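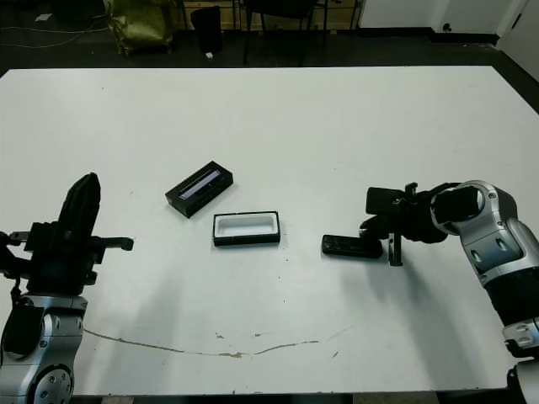
Most of May went into the timing layer under our packing task, and very little of it into the policy itself. These notes are mainly for me, since I will have forgotten the reasoning by the time I need to touch the code again.

The task is simple to state. There is a phone, an open box base and a lid. The phone goes into the recess in the base, and the lid goes on top. Two arms, one head camera, one white table. The policy takes the head image and the joint states and outputs a chunk of 16 future joint targets for both arms. A small executor called Ngau plays the chunk out to the arm drivers. Virkura is the planner that sits above it and decides which stage of the task we are in. Endex is the log store. I wrote Ngau and maintain Endex. Virkura predates me.

The failure that started all this was a grasp that closed early. The gripper would come down beside the phone, and the fingers would begin to close while the wrist was still moving sideways. Replaying the same chunk offline against the recorded joint states gave a clean trajectory with the close command in the right place. So the policy output was fine and the execution was not.

My first guess was gripper latency. The gripper and the arm are on separate buses, and the gripper driver has its own command queue. I measured the delay from command to first motion over 47 closes and it was stable. A stable delay can be subtracted, and we already subtract it. That was a wasted afternoon, although I now have a script that does the measurement, and it has been added to the startup checks.

The second guess was closer. When a new chunk arrives, Ngau has to splice it onto the one being executed. The old splice looked up the current time, skipped the steps in the new chunk that were already in the past, and blended the remaining ones with the old chunk over a short window. The blend was linear for every channel. For arm joints this is acceptable. For the gripper it is wrong. If the old chunk says open and the new chunk says closed two steps later, the blend gives you a half-closed gripper at a time neither chunk asked for.

The fix for that part is small. Gripper channels are no longer blended. They switch at the splice point, and only if the new chunk agrees with itself for at least three steps in a row. Arm joints still blend. I tried a cosine window in place of the linear one and could not see a difference in the joint velocity plots, so I left it linear.

The early closes became less frequent after that but did not go away. The rest of the problem was in "looked up the current time." The image timestamp was being set when the frame was received by the host, and the joint timestamp was being set by the arm controller, whose clock is synced once at boot. The two drift apart. After a long session the offset had reached 19 milliseconds, and it did not stay put when the host was under load, because receive time includes however long the frame sat in the USB stack.
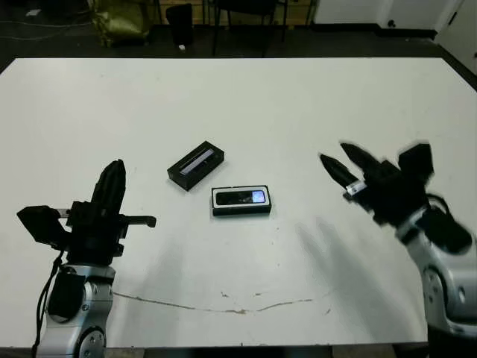

There are two reasonable ways to deal with this. You can discipline the clocks so that all timestamps come from one source, or you can estimate the offset from data and correct for it. I wanted the first and ended up doing both. The camera driver now uses the hardware timestamp from the sensor and maps it to host time with a running fit. The arm controller is resynced at the start of each episode. On top of that, an offline job takes each episode, computes optical flow in the regions where the arms are expected to be, and cross-correlates its magnitude with the joint speeds. The peak gives an offset per episode. If it is larger than one control step, the episode is flagged.

The offline job turned out to be useful for old data. We had 1557 episodes in Endex recorded before the change, and I ran it over all of them. Most were close enough to be left alone. The bad ones clustered toward the end of long sessions, as you would expect from drift. For those I shifted the joint stream by the estimated offset and wrote a new version of the episode next to the original. Endex keeps both, with a pointer from the corrected one to its parent. I do not overwrite raw logs any more, after an incident with a unit conversion last year.

Some practical notes on the flow estimate:

Mask by forward kinematics. Without a mask, shadows on the table contribute a lot of flow. They move with the arms, so the correlation is still there, but the peak gets wider.

Use speed, not position. Position correlates with itself over too long a window and the peak is nearly flat.

Drop episodes with very little motion. The estimator will always return a number, and on a static stretch the number means nothing. I gate on total joint travel.

Check the sign convention twice. I had it backward for a day, and the corrected episodes were exactly twice as wrong as the originals.

The remaining item is perception for the lid. Virkura decides that a placement is finished by fitting rectangles to the dark regions on the table and testing whether the fitted shapes overlap within a tolerance. The lid has a reflective window strip, and at some angles it reads as a light gap, which splits the lid into two long thin pieces. Neither piece passes the size test, so the planner concludes that there is no lid and stays in the previous stage. I have merged pieces that are parallel and closer together than the window width. It works on the logged images I have tried. It is also the kind of rule that will break when the box changes.

A better version would use a segmentation model and drop the threshold entirely. I have a branch that does this with Wimex, our internal labeling tool, supplying the masks. The model is fine on the base and poor on the phone. The phone is a black rounded rectangle, and so is a good part of every gripper finger from the head camera's point of view. More labels would probably help. So would feeding in the arm mask from forward kinematics as an extra input channel, given that it is already computed for the flow job and costs nothing to reuse.

Current state: the gripper splice and the timestamp changes are merged. The offset job runs nightly. The rectangle merge is behind a flag that defaults to on. The segmentation branch needs a rebase, and the resync at episode start adds a short pause that I still want to hide behind the camera warmup.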